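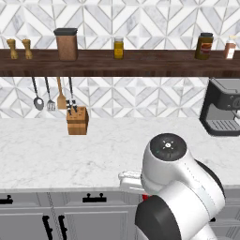 The Shelf Life

Every kitchen showroom in Varkow now has the same thing missing. I went to three of them in one wet afternoon, and in each I was shown a wall where the cupboards used to be and invited to admire it.

"Airy" was the word at Studano, whose display kitchens take up the whole of a former carpet warehouse. It was also the word at Jurić, across the car park, where the salesman said it while holding a single bowl. The bowl had a shelf to itself. I asked where the other bowls went and he told me, quite kindly, that most people own too many.

I own too many. I also own a salad spinner, a fondue set missing two forks, 4 kinds of rice and a tin of custard powder that has moved house with me twice. For years all this lived behind doors, which was the point of doors. Guests came, saw a row of plain white fronts and assumed the best.

The open shelf has put an end to that. It came in by way of restaurants, where it makes sense: a cook grabs the same plate 143 times a night and has no wish to open anything first. Then cafés picked it up, then holiday flats, then the sort of people who stay in holiday flats and come home cross about their own kitchens. I was one of them. I took down my wall cupboards over Easter weekend and put up two planks on brackets. It cost me 58 pounds, not counting the plaster.

The first week was lovely. I bought jars. I decanted lentils into the jars and stood them in order of colour, and when friends came round I found reasons to be standing near them.

By the second week I had learned about grease. Anyone who fries an onion sends a little of it up into the air, and it has to come down somewhere. In a cupboard kitchen it lands on the cupboards, where it can be ignored until spring. On an open shelf it lands on the mugs. Dust arrives later and sticks to it. The woman at the Plarnov showroom, when I raised this, said the trick was to use everything often enough that nothing had time to get dirty. I thought of the fondue set.

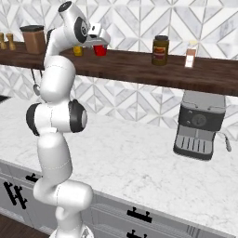
A dark wooden shelf on a kitchen wall.

There is also the question of height. The fashionable shelf goes up where it looks best from the doorway, which in my case is a hand's width above where I can reach. I now keep a stool in the kitchen. I have stubbed the same toe on it so often that I have begun to plan meals around the lower plank.

Studano will sell you a way out of this. It is called a curtain-front unit and costs 500 pounds a metre, and when you slide the front across you can't see a thing inside. I asked how it differed from a cupboard. The assistant said it was softer.

I went home and looked at my old doors, which are stacked in the hall — I hadn't got round to the tip. The hinges are in a jam jar. It is a nice jar, and for now it's on the top shelf, between the red lentils and the custard powder.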